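Dunkles Teil mit hellen Teilen in der Trommel: was zusammen waschen?
Kategorie: Haushalt > Waschen & Pflege
Juli 2020, eingestellt von Nazareno Bianchini
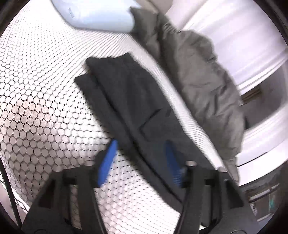

Ausgangslage

In der Trommel liegen ein dunkelgraues Teil und ein zerknittertes hellgraues. Maschine: Dedik, 16 Jahre alt. Das dunkle ist neu und wurde noch nie gewaschen. Kann beides bei 40 Grad zusammen laufen, oder färbt das dunkle ab? Waschmittel ist Sonlow Color.

Cozma
Neue dunkle Baumwolle die ersten zwei Male getrennt waschen, auf links, Taschen leer, maximal 30 Grad. Vorher Farbprobe: eine verdeckte Nahtstelle anfeuchten, weißes Tuch aufdrücken. Bleibt das Tuch sauber, ist das Risiko gering -- ausgeschlossen ist es nicht. Teile einzeln und aufgefaltet einlegen. Gefaltete Lagen werden schlechter durchspült und behalten Knickstreifen.

Nevetgate
Wasche seit jeher alles zusammen, nie Probleme.

Kommentare (3)

waschkeller35: Farbfangtuch hilft etwas, ersetzt das Trennen aber nicht.

Nazareno Bianchini: Farbprobe gemacht, Tuch leicht grau. Wird getrennt gewaschen.

tina_447: Bei Hellgrau sieht man den Schleier oft erst nach dem Trocknen.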